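Manipulation Methods > Policy evaluation > Sorting into two baskets, per-step vs. per-episode success

valente_arm
Posted Wednesday, October 3, 2018
We trained the Goner policy on 3,215 demonstrations and scored it two ways. Per-object success looks fine. Whole-table success is much lower. The task is to put fruit in one basket and everything else in the other.
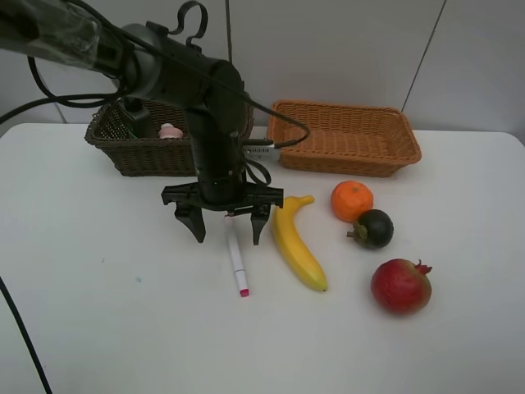 The gap between the two scores is larger than independent errors would predict. My reading is that failures cluster by starting layout, so I would report only the whole-table number.

pronby
Disagree. Dropping per-object scores hides where the policy fails. With 1,667 demonstrations we had the same gap, and nearly all of it came from grasp choice on long objects. Split the score by object and check before blaming layout.

wuvell_dev
Did you fix the order of picks?

valente_arm
No. The policy chooses.

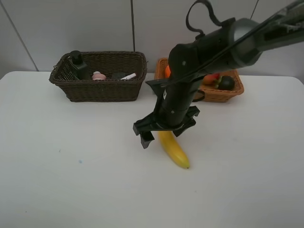 Order matters for the split pronby wants. An object left until late is approached with less clutter near it, so its score is inflated. A banana alone on the table with the gripper open over it is an easier case than the same banana with other fruit beside it. Pooling those two under "banana" tells you little.

pronby
Then condition on the number of objects remaining. It is one extra column.

wuvell_dev
Agree with pronby on the column. Also run 5 seeds. With 2 you can't separate layout from noise.

valente_arm
I can add the column. Five seeds will have to wait until January. I still want whole-table success as the headline figure.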